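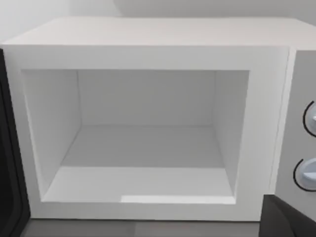 I spent most of August collecting examples for the kitchen tasks, and I want to write down how it went while I still remember it. The project is called Hamine. Everything happens in simulation for now. I drive the arm by hand with a controller, the simulator records what the arm sees and what I told it to do, and later a network is trained to copy me.

There are seven tasks. The target was 500 good examples of each, split between Roos Verhoeven and me. Roos took the drawers and the sink. I took the microwave, which I thought would be easy because it is a box with a door.

Opening and closing the door went fine after the first day. The knobs were slower. They are close to the side of the machine and the gripper is big compared to them, so from the wrist view you lose sight of the lower knob as you come in. I learned to line up on the upper one first and then drop straight down. I'm a little worried that the network will learn to do the same thing, going to the upper knob every time whether or not it needs to. Roos thinks it won't matter. We'll find out in training.

The other trouble was white on white. The microwave body is white inside and out, and the wall behind it is nearly the same color. On my monitor I could tell the front lip from the floor of the cavity, mostly by the shading. In the small pictures that go to the network, a lot of that shading is gone. I threw out one whole afternoon of placing examples after playing them back at the training size, because I couldn't tell myself where the bowl was supposed to clear the lip. Since then I have kept a second window open at the small size and looked at that one while driving. It's hard on the eyes but the examples are better.

A few settings I changed along the way, in case anyone is doing the same kind of work:

The starting pose of the arm is now shifted at random before each run. I had left it fixed, and the first 80 examples all began with the same motion.

The door starts at different angles, including fully open. If it always starts closed, you never get an example of what to do when it's already open.

I stop recording as soon as the task is finished. I used to let it run while I reached for my coffee, which taught the arm to sit still.

Failed grasps stay in if I recovered from them. Lise Carrier suggested this when I was deleting every run with a slip in it. Her point was that the network is going to slip too and should see what comes next.

I can do up to 20 examples in a sitting before I get sloppy. After that my paths start to wander and I bump the door with the wrist. Short sittings with a walk between them got more usable runs out of a day than long ones did.

The placing task is still behind the others. Roos is going to lend me a morning on it, and then we start the first training run on the full set. I'll post the results, good or bad.

Contact | © 2022 | Back to top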